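Print this page | E-mail to a friend

Open day at the Elcombe paper mill

Quick notes before I forget it all. Got there just after 10 in the morning, parked in the wrong field, walked back.

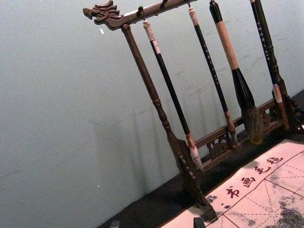
Elcombe makes paper by hand, and has done on and off for longer than the signs could agree on. One sign in the yard said the wheel came out of Hallmont, another said Stallby. Didn't get to the bottom of it. The guide for our group was Margus Vasiliauskas, fast talker, good with the kids. He started at the rag loft and worked down to the vats, 25 of us squeezed along the rail. Most of what they sell now goes to people who write or paint on it, so there's a lot of brush talk along the way, and a wooden rack with a carved dragon head on the end of the bar and Chinese brushes hanging from little metal hooks. I write with a ballpoint. Still wanted one.

The vat room was the best part. Loud, floor soaked, bring decent shoes. You dip the mold, lift it level, give it a shake both ways and then leave it alone – I did not leave it alone, and my sheet came out thick at one side like a doorstop. Divina Pangilinan was running the try-it table and let me have a second go. Better. They press them and you pick yours up at the end, or they mail it for a small fee.

Drying loft after that. 57 steps up, Margus says it every tour apparently. Ropes, shutters, nice breeze. They open and close the shutters by hand depending on the weather and in July its mostly open. One run last spring came to 2,310 sheets, all hung up there at once, for a bookbinder called Ramanauskas.

Lunch was in the cart shed. Cheese roll fine, coffee weak, long line. Go before noon.

Shop: seconds are sold by weight in a bin by the door and thats where everbody goes. I got a stack of cream offcuts and a small pad. The big sheets were more than I wanted to spend.

Missed the talk on watermarks, it was full by the time I got over there. Sign up when you come in – the sheet is on the left past the ticket desk.

E-mail this page | Print

Comments (3)

Taha Sqalli
Was the upstairs open to everyone? Last year they'd roped off the loft.

Aigars Lill
Yes all open, we went in the afternoon group. Steps are steep, my mother waited at the bottom.

Ashraful Marikar
The wheel is from Stallby. The Hallmont sign is for the old gate.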